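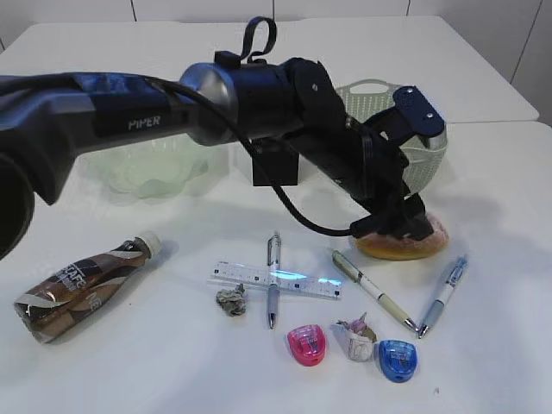 My visa renewal went in back in April, and I have since become the sort of person who checks a tracking page before brushing his teeth. The form ran to 18 pages and wanted every address I've had in ten years, including four months above a chip shop in Brollum that I'd hoped to forget. Then came the appointment at the Gourlay office, at 10 in the morning, for which I arrived early and was seen late. I'd have traded my place in the queue for a round glazed donut, pinkish glaze and all, and possibly my passport as well.

The woman at the desk was perfectly kind. She told me my photo was 'a bit cheerful' and that my bank letter should have been stamped in Neltelden – where the bank closed its branch last year. I have 15 working days to sort that out.

Aled Griffiths, who did all this before me, says to send everything twice and keep the receipts. His own card took so long that it came with his old surname on it. He's still appealing.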